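Prodham Early Career Network, planning meeting
11 Sep 2026
Notes by Llinos Foulkes (me again, sorry about my spelling)

1. Spring seminar series
We had 18 people at the May session, and I thought it was the best one yet! The talk on river sediments ran over, but everybody stayed and the questions were great. We agreed to keep the one-hour slot and ask speakers to stop at 20 minutes each.

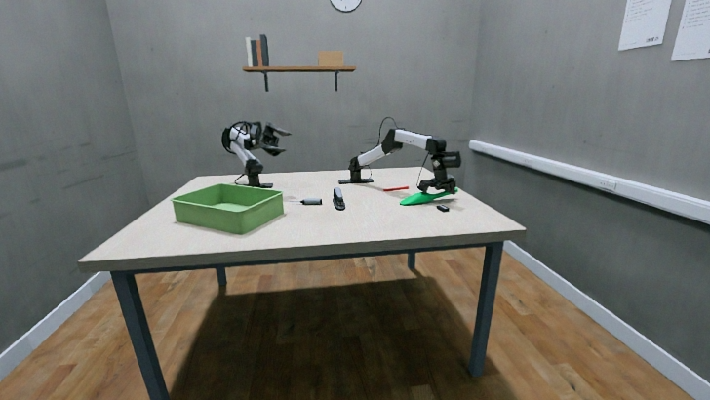
The chemistry folks would still like a later start so they can finish in the lab first. I said I'd try it for the next session and see who turns up. If it's a flop we go back to lunchtime.

2. Travel grants
We got 24 applications for the Kirnora summer school and can pay for 3. Ouch. We went back and forth on this for a long time (I had two coffees) and settled on giving first pick to people who haven't had a grant before. I'll write to all the applicants myself — I don't want anyone hearing it through the grapevine.

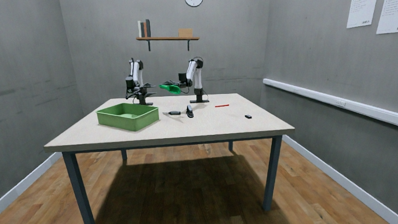 We also talked about whether people who get money should give a short talk when they're back. Most of us liked that. I'm a bit worried it'll scare off the first-year students, so for now we're asking nicely and leaving it at that.

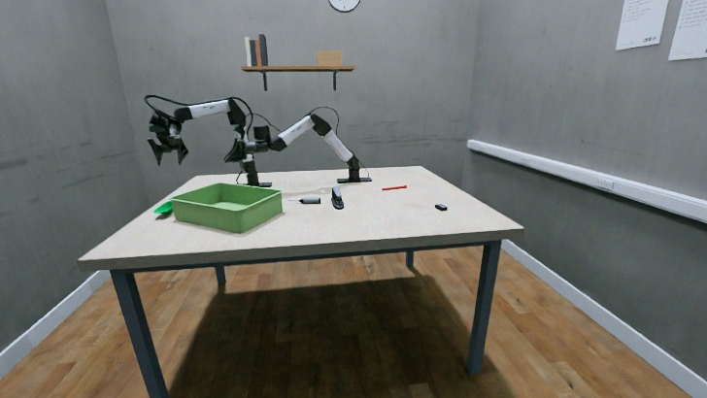 3. Writing retreat
Prothero is booked for two nights, Griltov is the backup if the heating there is still acting up. Bring slippers! I need food allergies from everyone before I can send in the meal order.

4. Anything else
The mailing list is full of old addresses, so I'm cleaning it up — shout if you stop getting my emails. Next meeting is in the same room.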